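搬到索克代尔(Sokdale)的第三年,泰根·鲁阿怀(Tegan Ruawai)才第一次在自家后院种出能吃的东西。她原来做会计,现在管着镇上的社区菜园,菜园有40块地,每块都有人种。我们在九月见面,她刚给豌豆搭完架子。

“头一年我什么都种,番茄、南瓜、草莓,全挤在一起。”她说,“到了夏天,南瓜把别的都盖住了。”
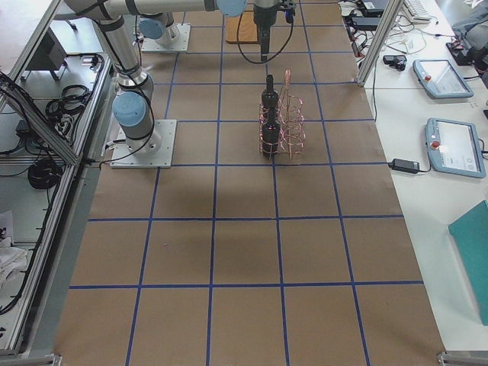 种植与规划

鲁阿怀后来改用方格种植。她把菜床分成小格,一格只种一种菜,收完一格补一格。胡萝卜可以密一些,西兰花一棵就要占一格。

“很多人问我格子要多大。我说看你的手臂有多长,够不着的地方你不会去拔草。”

她不主张新手一开始就买很多种子。去年菜园统一订了428包,到冬天还剩一抽屉。欧芹和防风的种子放久了发芽很差,她现在每年只买当年要用的。 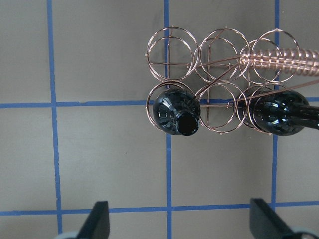

土是另一件花工夫的事。索克代尔的土偏黏,雨后结块,铁锹插不下去。和她搭档的赫米·迈希(Hemi Maihi)今年56岁,种了半辈子菜,他的办法是秋天铺一层落叶和羊粪,盖上纸板,春天再翻。“急也没有用,”迈希说,“我那块地弄了将近10年才像样。”

两人在浇水上意见不同。迈希习惯傍晚浇,鲁阿怀坚持早上浇,她觉得叶子湿着过夜容易长霉。菜园里两种做法都有人跟。

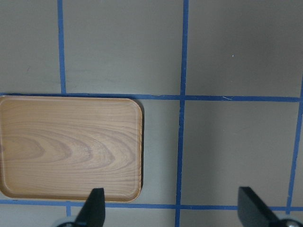 轮作要靠记录。鲁阿怀每季画一张菜床图,写清哪一格种过什么,豆类之后种叶菜,叶菜之后种根菜。她分格用过麻绳,也用过木条,线都不太直。蓝色胶带在平整的灰色台面上贴出来的格子,边缘也会歪一点,宽窄不一,菜床上的线就更不必拉得那么准。“格子歪了,菜照样长,”她说,“记错了才麻烦。我有一年把番茄连着种在同一格,病得很厉害。”

问到接下来的打算,她说想留出两格专门种蚕豆,再试一次洋葱。上一次种的洋葱只有拇指大,她觉得是移栽晚了。迈希认为是肥不够。

(2020年10月)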